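Plilto Butcher-Block Oil, 3-Coat Kit

By Ottó Boros
March

Your countertop came with a leaflet telling you to oil it monthly. You put the leaflet in the drawer with the takeout menus, and now the wood beside the sink has the complexion of an old flip-flop. The Plilto kit was made for this stage of the relationship.

In the box: one bottle of food-safe mineral oil, one tin of beeswax finish, a sanding pad, and a lint-free cloth that will have lint on it by the time you're done.

Sand with the grain. Wipe off the dust, wait for the wood to dry, then flood on the first coat and leave it for 40 minutes. Wipe up what's still sitting there. Do that three times, buff in the wax, and keep your coffee off it overnight, which we realize is a lot to ask of a household.

One kit does a five-foot run of counter, or a decent-sized worktable with enough left for the cutting board you forgot about. It works on maple, beech, oak and the mystery hardwood that Ivberg sells as "blond." It will not fix burns, knife gouges or anything involving turmeric. It won't do a thing on varnished wood either, except slide around.

We have sold 3,047 of these kits, and the question we get most is whether you can use olive oil. You can. It goes rancid, and then you own a counter that smells like a closed restaurant.

The cloth should be rinsed and hung flat outdoors to dry before it goes in the trash.

Related items
Flanagan Cutting Board Cream
Masov End-Grain Sealer
Plilto Scraper, Short Handle
Ivberg Sanding Pads, Pack of 5

Comments
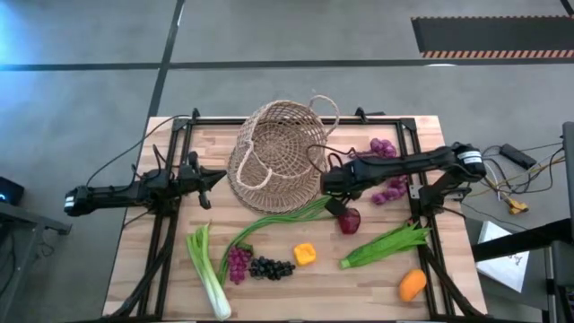

Two coats were plenty on mine, and the third just sat there looking greasy until I wiped it off the next morning. The wax is great, though. Do you sell it without the oil?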